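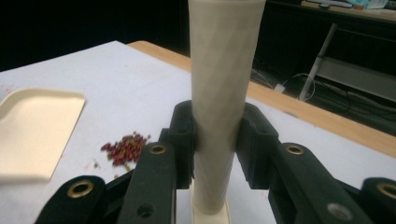 Gripper notebook, March
Entry: hand-held unit, channeled jaws against flat jaws
Prepared by Zofia Tomaszewski, handling bench

Purpose

This entry records the comparison of two jaw sets on the hand-held gripper: the flat jaws supplied with the Jetine kit and the channeled jaws printed to the Wieczorek drawing. The question put to the bench was whether the channeled set should become standard for the upright tube task before demonstrations are recorded for the Dusley arm. Cable routing on the arm is outside the scope of this entry and will be handled separately.

Setup

The black linkage was not changed between the two sets. Grommets at the arm ends were inspected before the first session. One on the left side had a small amount of play and was pressed back into its seat. No further movement was found at the end of the day. The camera remained in its mount throughout, and exposure was locked at 9:30 a.m. after the overhead lights had warmed up.

The object was the cream tube on its square base, placed upright on the white table. The tube narrows toward the lower end, so the height of the grasp matters more than it did with the straight pipe used in the previous entry. Operators were asked to close on the lower middle of the tube, lift it clear of the table, hold, and set it down on its base. The red beans and the tray belong to the scooping task and were left on the same table so that both tasks share one background.

Sessions

Each jaw set was used for 72 attempts, divided between two operators. An attempt was marked as failed if the tube rotated visibly in the grasp, tipped on release, or had to be steadied by hand. Attempts in which the operator stopped early were repeated and were not entered in the sheet.

Flat jaws. The grasp was acceptable when the operator approached squarely. When the approach was off to one side, the tube tended to roll toward the open edge of the jaw as it closed. Both operators compensated by squeezing harder, which bent the linkage slightly and moved the contact point upward. This is undesirable for recorded data, as the arm controller will reproduce the width command without knowing about the bend.

Channeled jaws. The tube settled into the channels during closing in most attempts, including those with a poor approach angle. Rotation was much reduced. Two new faults were noted. The first is that the upper rim of the channel touches before the rest when the gripper is pitched forward, and the tube then leans away from the operator. The second concerns release: if the jaws are opened while the gripper is still moving, one channel drags the tube along with it. Both operators learned to pause before opening, and the pause should be written into the task instructions.

View from the camera

With the channeled jaws fitted, both contact areas can be seen during the hold. The top of the tube runs out of view at this working distance. The Prustau tracking software had no difficulty with this, although it did report low confidence in several clips where the gripper passed over a bare part of the white table. More texture in the background may help. The present arrangement, with the wooden table edge and the stand beyond it, gave better tracking than the screened-off arrangement tried last month.

The dark jaws throw strong shadows on the tube near the contact points. The width estimate is taken from the linkage and is not affected. Anyone planning to measure contact from the picture should take the shadows into account.

Width readings

Closed width on the tube was read from the controller log and compared with calipers at the same height. The channeled set requires its own zero offset, and the flat-jaw value must not be carried over. The first batch of the morning was logged with the wrong offset. It has been moved to the folder marked "recheck" and should not be used for training until corrected.

Wear

The printed surface inside the left channel feels smoother than the right. The jaws had been cycled 1000 times on the bench fixture before these sessions, and the difference may date from then. A fresh pair has been requested from the print room.

Decision

The channeled jaws are adopted for the upright tube task. The flat jaws are retained for the tray, where the channel leaves too little surface on the rim. A total of 195 clips, including practice runs, has been copied to the shared drive under the jaw set name.

Open items

Relieve the upper rim of the channel and reprint.
Add the pause before release to the operator sheet.
Correct the offset in the morning batch.
Repeat the forward-pitch attempts with the new pair.
Ask the Dusley group for the maximum jaw thickness their wrist cover will accept.

Z.T., 4:45 p.m.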